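Kategorie: Werkstatt & Ausbau › Tischplatten, Fugen, Verleimung
Lesezeit: 3 Minuten

Zwei Platten stumpf gestoßen: Fuge offen lassen oder verleimen?

Marulanda
Moin zusammen, ich plane eine Arbeitsfläche aus zwei Platten, Birke Multiplex, längs nebeneinander auf einem Stahlgestell. Gesamttiefe 800 mm, Länge noch offen. Einteilig bekomme ich das nicht durchs Treppenhaus. Frage: Stoß trocken lassen und nur von unten verschrauben, oder mit Formfedern verleimen? Oberfläche wird Hartwachsöl.

Druleck
Trocken lassen. Eine verleimte Platte bekommst du beim nächsten Umzug wieder nicht durchs Treppenhaus. Kanten mit 2 mm Radius brechen, dann fällt ein kleiner Höhenversatz optisch nicht auf. Von unten Arbeitsplattenverbinder, vier Stück sollten je nach Länge reichen.

Utbridge
Sehe ich anders. Eine offene Fuge sammelt Späne, Leimreste und Flüssigkeit. Bei Multiplex zieht die Kante Feuchte, die Decklage stellt sich auf, und dann hast du genau den Versatz, den du vermeiden wolltest. Wenn schon trennbar, dann Kanten vorher zweimal mit Öl sättigen und eine Fremdfeder aus Sperrholz einlegen, nur einseitig verleimt. Die Feder hält beide Platten auf einer Höhe, der Verbinder zieht sie zusammen.

Druleck
Bei einem Küchentisch gebe ich dir recht. Bei einer Werkbank ohne Nassarbeiten ist das übertrieben. Die Feder hilft außerdem nur, wenn beide Nuten von derselben Bezugsseite gefräst sind. Wer da die Platte dreht, fräst sich den Versatz selbst ein.

Marulanda
Nassarbeiten gibt es keine, höchstens mal Kriechöl. Mich interessiert eher die Durchbiegung am Stoß, wenn auf einer Seite Last steht und auf der anderen nicht.

Droria
Das hängt am Gestell und kaum an der Fuge. Leg unter den Stoß einen durchgehenden Längsträger, auf dem beide Kanten aufliegen, mindestens 40er Rechteckrohr. Dann biegt sich links und rechts nichts gegeneinander. Eine Feder ohne Träger überträgt zwar Querkraft, aber die Nutwange reißt bei Punktlast irgendwann aus. Bei uns liegen die hellen Platten stumpf nebeneinander, ohne Feder, Naht quer durch die Mitte der Fläche: 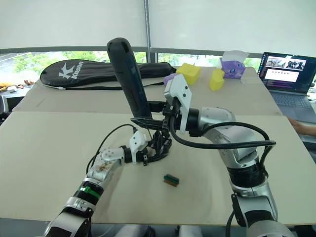

Deisy Castaño (Droria)
Moderatorin, Bereich Tischplatten

Verschraubt ist von unten durch Langlöcher im Träger, Schrauben M8 in Einschraubmuttern. Die Langlöcher stehen quer zur Fuge. Anziehen erst, wenn beide Platten mit zwei Zwingen zusammengezogen sind, sonst wandert der Spalt beim Festziehen auf.

Utbridge
Langlöcher bei Multiplex? Das Material arbeitet in der Fläche so gut wie nicht, da reicht ein normales Durchgangsloch mit etwas Luft.

Droria
Wegen der Montagetoleranz, nicht wegen des Quellens. Das Gestell ist geschweißt und hat Verzug. Bei einem verschraubten Profilgestell würde ich auch runde Löcher nehmen.

Marulanda
Träger unter dem Stoß leuchtet mir ein, den hatte ich nicht eingeplant. Die Länge steht inzwischen fest, 1775 mm. Reicht das 40er Rohr dafür ohne Mittelstütze?

Druleck
Kommt auf Wandstärke und Last an. Mit 3 mm Wand und normaler Handarbeit hätte ich keine Bedenken. Schraubstock dann aber über das Bein setzen und nicht in Feldmitte.

Utbridge
Schließe mich beim Träger an. Bei der Feder bleibe ich dabei, und die Kanten würde ich auf jeden Fall ölen, auch im Trockenen. Kriechöl hinterlässt auf roher Birke dunkle Ränder, die bekommst du nicht mehr rausgeschliffen.

Marulanda
Kanten werden geölt. Feder lasse ich weg, nachrüsten kann ich die Nut immer noch. Rohr bestelle ich mit 3 mm Wand.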